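How I Get White Water Rings Off a Wood Table

I put a mug of tea down on my kitchen table one evening in November, went to answer the phone, and came back to a perfect pale circle. I'd had that table for 2 months! If you're reading this you probably have a circle of your own, so let's get going.

First, figure out what kind of mark you've got. A white or cloudy ring means moisture got into the finish, and those are very fixable at home. A dark ring, brown or black, means water made it through the finish and into the wood itself. That's a sanding and refinishing job and a whole other page (I'm working on it, I promise).

You'll also want to know whether your table is solid or veneer. Mine's veneer. Look at the edge and the underside: on a solid top the grain carries on over the edge, and on veneer you'll usually find a thin line where the face layer stops. Veneer can be cleaned up just fine, you only have to go easy with anything gritty, and please don't sand it unless you know how thick it is. Mine isn't thick at all.

What I use:

Plain white cotton cloths, an old T-shirt is great
A clothes iron
Petroleum jelly
Paste wax (mine's a tin of Furetti, but any clear one will do)
A lamp you can move around

Start by wiping the table with a barely damp cloth and drying it right away. Then let it sit for an hour. I used to skip this and ended up ironing toast crumbs into the finish, so learn from me.

Now get down low and look across the top with the lamp off to one side. Work out which way the grain runs, because every wipe and rub from here on follows it.

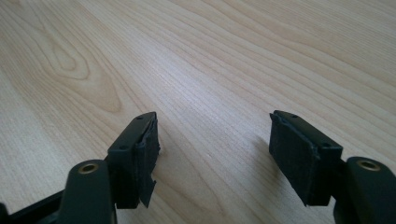
Diagonal grain on a pale veneer top.

Next is the iron, and yes, it feels completely wrong the first time. Empty all the water out, turn the steam off, and set it to the lowest heat. Fold your cloth over once, lay it on the ring, and touch the iron down for a couple of seconds. Keep it moving. Lift the cloth and look. Repeat until the white fades, and stop the minute the surface feels more than warm to your hand. Too much heat can soften the glue under veneer and then you've got a bubble, and bubbles are worse than rings!

If there's still a ghost of a ring, rub in a little petroleum jelly with your finger, leave it overnight, and wipe it off in the morning. My neighbor Ieva Adomaitis swears by mayonnaise for this. I tried it, it sort of worked, and my kitchen smelled like a deli until lunch.

When the mark's gone, finish with wax. Use less than you think. I put on a thin coat, wait 21 minutes (it started as 20 and I forgot the timer, and it came out so well I stuck with it), then buff with a clean cloth until it stops dragging.

Go easy with the mugs for a day or so afterward. I bought a stack of cork coasters at the hardware store in Skalcombe and they live in the middle of the table now, where even my brother can't miss them.

If you've got a ring that won't budge, leave a comment and tell me what finish you think you have and what you've tried so far.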